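Proltside Community Kitchen: how we're going so far
For Huguette Simard, Wallner Small Grants
Tuesday, May 28, 2019

Hi Huguette,

You asked for something short and readable, so I'm skipping the template and just telling you where we're at. (The spreadsheet is attached for whoever likes spreadsheets!)

The big news is that the cooking table is up and running. We run two sessions a week now, one for the after-school kids and one for the seniors, and the seniors' one has a waiting list, which I did not see coming. Wubit Sisay has been leading both. She started out with flatbreads and lentils, moved on to dumplings when the group asked for them, and that's how we ended up spending a fair chunk of your money on steaming gear.

So, spending. To date we've used $1,282 of the grant. Most of it went on the second-hand bench from Fleline, which is solid and heavy and took four of us to get up the back steps. The rest went on bamboo baskets, tablecloths, knives with rounded ends for the younger kids, and a trolley to wheel it all out of the storeroom. The trolley has one bad wheel and I'm chasing the shop about it.

I put $200 aside for fruit and veg and we're going through it slower than planned, mainly thanks to Bririne, the greengrocer on the corner, who has been letting us have the bruised stuff at the end of the day for next to nothing. Not all of it is bruised either. We had a box of stone fruit in March that was so good it never made it into a recipe.

Something we changed along the way: the little kids were getting bored waiting for things to cook. Wubit's idea was to have a setting-out table going at the same time, with baskets, fruit, and coloured blocks from the toy cupboard, where they can sort and swap and play shops while the dumplings do their thing. It cost us nothing and it's been a lifesaver. We use the cloth with the squares on it for that table, and the kids have invented a whole set of rules about which square things are allowed to go in. I don't understand the rules. I've been told off twice.
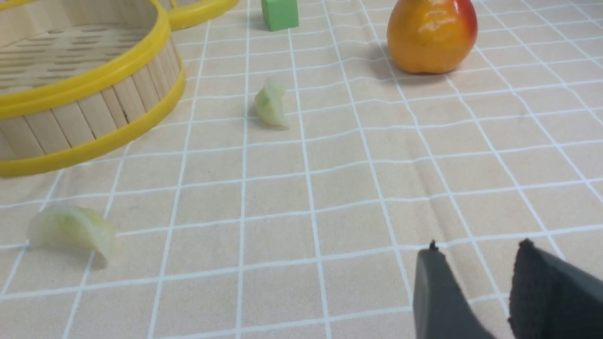

The yellow-rimmed baskets have been a good buy, by the way. They're easy to spot when we're packing up, and the kids can tell them apart from the plain ones that belong to the seniors' group. I do want a proper rack to dry them on, as they're currently propped along the windowsill and that won't work once the weather turns damp.

What's behind schedule: the recipe booklet. We've got the recipes but they're on the backs of envelopes in three languages, and I underestimated how long it'd take to get everybody to agree on what "a bit of salt" means. I'd like to move that deadline to September if you're happy with that. The printing money hasn't been touched.

Come by any time you're passing. Sessions finish with everyone eating, so the last half hour is the one to aim for!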